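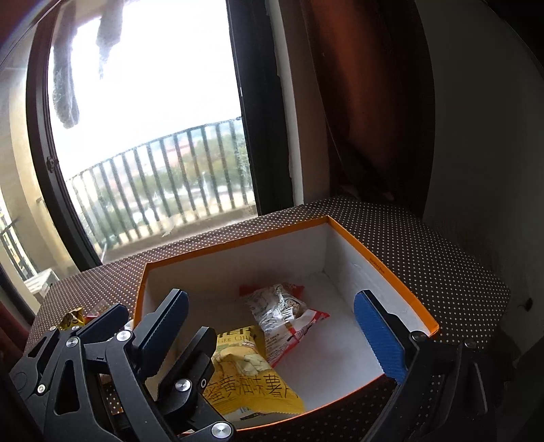
*Snack packets in an open cardboard box.*

## 4. Baking a divided tray

This section applies to the Losmont Rollo benchtop oven when it is used with the Ersoy divided tray. Read section 3 (First use and burning off) before continuing. The tray allows one batter to be baked with several fillings at the same time.

### 4.1 Before you begin

The tray is supplied with two removable dividers. Wash the tray and dividers in warm soapy water, rinse them and dry them fully. Do not use steel wool or scouring powder.

The total quantity of batter must not exceed 600 mL. Where fillings are added, reduce the batter to 435 mL.

**Note:** Fillings with a high water content, such as zucchini, tomato or thawed spinach, should be drained and pressed in a clean tea towel. Excess liquid will pass under the dividers and discolour the neighbouring portion.

### 4.2 Fitting the dividers

1. Place the tray on a level, heat-resistant surface with the pouring lip facing you.
2. Lower the first divider into the left-hand slots until both ends click.
3. Fit the second divider in the right-hand slots.
4. Grease the base, the walls and both faces of each divider.

A divider that rocks when touched has not been seated. Remove it, turn it end for end and try again.

### 4.3 Filling and baking

1. Move the shelf to the lower position and close the door.
2. Turn the function dial to BAKE and set the temperature to 180 °C.
3. Wait until the orange indicator light goes out.
4. Spread the fillings evenly over the base of each section.
5. Pour the batter slowly down the side of each divider, stopping 1 cm below the rim.
6. Slide the tray onto the shelf and set the timer to 35 minutes.
7. Test the centre of each section with a skewer. If batter clings to it, bake for a further five minutes and test again.

Sections containing cheese will colour sooner than the others. Lay a piece of foil loosely over these sections for the final ten minutes if required – the foil must not touch the upper element.

> **CAUTION:** The tray, the dividers and the door glass become very hot. Use dry oven mitts. Do not lift the tray by the dividers.

### 4.4 Removing the portions

1. Switch the oven off at the dial and take out the tray.
2. Stand the tray on a wire rack for ten minutes.
3. Run a plastic spatula along both faces of each divider.
4. Draw the dividers straight up and lift out the portions.

Cooled portions may be kept in a covered container in the refrigerator for up to two days. Reheat them on the flat tray until steaming hot throughout.

### 4.5 Spare parts

Replacement dividers are sold in pairs under part number 532 and may be ordered through any Astness service centre. Dividers from trays made before January 2019 have a shorter tab and will not lock into the current slots.

Section 4 revised 05/03/2019.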